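Inicio | Foros | Robótica casera | Aprendizaje por demostración | Buscar | Entrar

Usamos cookies propias y de terceros para recordar tu sesión. Aceptar | Configurar

Hilo: ¿Cuántas demos grabáis antes de entrenar? (tarea de limpiar fruta)

tornillo_flojo
Buenas a todos, abro hilo porque llevo desde abril con esto y ya no sé si el problema soy yo o los datos. Tengo grabadas 103 demostraciones de coger una naranja con una pinza y pasarle un trapo con la otra. Entreno, y la política me sale timidísima: se acerca, abre la pinza, duda y se queda ahí como pensando en sus cosas. ¿Grabo más? ¿Tiro las malas? Las hice todas yo, en la misma mesa, casi siempre por la noche después de cenar (lo digo por si influye la luz).

mareva
Pues depende muchísimo de cómo estén hechas esas 103. Yo con Tikirau empecé a ver algo decente con 39, pero eran muy limpias y la tarea era más tonta, meter calcetines en una caja. ¿Mueves la naranja de sitio entre una y otra?

tornillo_flojo
La muevo, sí... un poquito. Bueno, vale, casi nada.

Fongchan Phetsri
Ahí lo tienes, creo yo. Con la fruta siempre en el mismo palmo de mesa el modelo se aprende el palmo. Yo grabaría 20 nuevas poniéndola en sitios raros, cerca del borde, en las esquinas, y las mezclaría con lo que ya tienes antes de meterte a grabar otras 100 iguales.

vuelta_y_media
No estoy de acuerdo con Fongchan, lo siento. Para una tarea a dos manos con tela de por medio, 20 no te arreglan nada. El trapo es el que manda, cada vez cae de una forma distinta. Yo pasaría de la posición de la fruta y me preocuparía de variar el pliegue, por dónde lo coges y cuánto cuelga.

Fongchan Phetsri
Es que las dos cosas se pueden variar a la vez, no veo la pelea. Y si el fallo es que duda ANTES de tocar la naranja, el trapo todavía no pinta nada, ¿no?

vuelta_y_media
Pinta si lo lleva ya en la otra pinza desde el principio, que es lo que hace casi todo el mundo. Que lo aclare él.

tornillo_flojo
Lo llevo ya cogido, sí. Empiezo a grabar con la toalla en la pinza derecha.

Fereshteh Akbari
Llego con mi rollo de siempre: mirad las pausas. Cuando grabas cansado te paras medio segundo antes de agarrar, para apuntar, y esa pausa se la come el modelo enterita. A mí me pasó con Flara y me costó semanas darme cuenta. Repasé los vídeos, recorté los parones y la siguiente política ya se lanzaba sin miedo. ¿Puedes poner un fotograma de cómo tienes el momento del contacto?

tornillo_flojo
Uf, pues pausas hay a montones, sobre todo en las últimas de cada noche. Pongo uno con la naranja entre las dos pinzas, la izquierda apretando por su lado y la derecha con la toalla gris pellizcada por el pliegue de arriba:

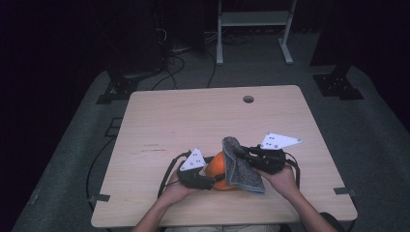
Re: ¿Cuántas demos grabáis antes de entrenar? (página 2)

mareva
Las placas de puntos las tienes bien a la vista, eso me gusta. Ojo con girar mucho la muñeca derecha al frotar, a mí se me perdía el seguimiento justo ahí y tuve que tirar un montón de tomas.

vuelta_y_media
La toalla es gorda, eso ayuda. Aun así yo probaría alguna tanda con un trapo fino. Y sigo pensando que necesitas muchas más.

Fereshteh Akbari
Yo antes de grabar nada recortaría pausas y reentrenaría con lo mismo. Es una tarde de trabajo y sales de dudas. Luego ya las 20 de Fongchan.

tornillo_flojo
Me convence el orden. ¿Alguien usa Vuorinen para recortar o lo hacéis a mano?

mareva
A mano, con paciencia y café. Vuorinen me desincronizaba las dos pinzas, aunque igual lo tenía yo mal puesto.

Fongchan Phetsri
A mí me va bien, pero baja el umbral, que el que trae de fábrica te corta hasta el agarre.

Contacto | Normas del foro | Aviso legal | Volver arriba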